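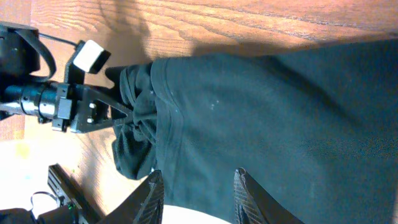 Green cloth with a stitched hem, gathered at the left in a black gripper.

Jillmont Energy Storage Users' Group
Minutes of the October meeting

Present: the chair, the secretary, the technical lead, two site representatives, the finance member, one member by telephone.
Apologies: the Wynne depot representative.
The meeting opened at 10.05.

1. Minutes of the last meeting
Agreed, with one correction. Under item 4 the words "the supplier has shown" should read "the supplier has said". The secretary to amend the copy on the shared drive.

2. Matters arising
The replacement fuse holders have been delivered to Jillmont but not fitted. The site representative thought they would be in before the clocks change. The chair noted that the same thing was said last time and asked for the item to stay open.

The question of who pays for out-of-hours call-outs has still not been answered by Skavano. A reply was received but it answered a different question.

3. Skavano proposal for sodium-ion cabinets
The technical lead had circulated the proposal and a page of comments. Skavano want the group to replace the lead-acid standby bank at Wynne with sodium-ion cabinets, and to use that as the model for the other sites.

The main claims are longer life, better behaviour in the cold and a lower price once volumes go up. Members had no quarrel with the general chemistry. Sodium is plentiful, and the cells can be shipped at a very low state of charge. The doubts were all to do with this product and these figures.

The brochure gives 405 cycles of test data and then draws a line on to several thousand. The technical lead asked Skavano for the raw figures and was sent the same graph in a larger size. The test was run at a steady room temperature, and the battery room at Wynne has no heating and a roof that faces south.

Capacity at the end of the test is given as 82 per cent in the table and as "better than 90" in the covering letter. Skavano's explanation is that the two refer to different batches. The member on the telephone asked which batch we would be getting. This could not be answered from the papers.

The finance member pointed out that the lower price is a forecast. The price on the quotation is higher than for a like-for-like lead-acid bank, and it leaves out the new charger. The existing charger can't be used as it stands, because the sodium-ion cells swing over a much wider voltage between full and empty. Nobody had costed this. The finance member did not accept that the saving on topping-up visits would cover the gap, and would like to see the sum written down.

One site representative spoke in favour. The present bank is heavy and awkward to get at, and two of its blocs have been swapped already. Waiting for perfect data would mean waiting for ever. The chair said that the choice was wider than that, and that a trial on a small load would do no harm if Skavano lent the equipment.

Agreed: no order to be placed. Skavano to be asked for a loan cabinet, for test results below freezing, and for a straight answer on the two capacity figures.

4. Prelon monitoring units
There are now 32 units fitted across the sites. They report voltage and temperature for each string and give a "health score" out of a hundred.

The voltage readings agree well with the hand meter. The health score is another matter. In September, 3 units gave a perfect score to strings with a failed bloc in them, and the fault was picked up on the ordinary monthly round. Prelon say the score "learns over time". The technical lead asked how much time and was told that it depends.

It was proposed that the monthly round be dropped to every other month, as was the plan when the units were bought. Not agreed. The round stays monthly until the score has been right for a full winter. The secretary to take the health score off the front page of the site report, where people have been reading it as a fact.

5. Room ventilation at Jillmont
The fan trips are down to a loose terminal, now tightened. The contractor's report also recommends a new fan. The finance member observed that the contractor sells fans. Left on the table.

6. Any other business
A member asked whether the group should send someone to the Skavano open day. The chair had no objection provided it was not minuted afterwards as support for the product.

Old lead-acid blocs are still stacked behind the door at Wynne. They are to go to the recycler with the proper consignment note, and a copy kept.

7. Next meeting
Same room, 10.00, date to be sent round by the secretary. Papers from Skavano to be in members' hands a week before, or the item will not be taken.

The meeting closed at 11.50.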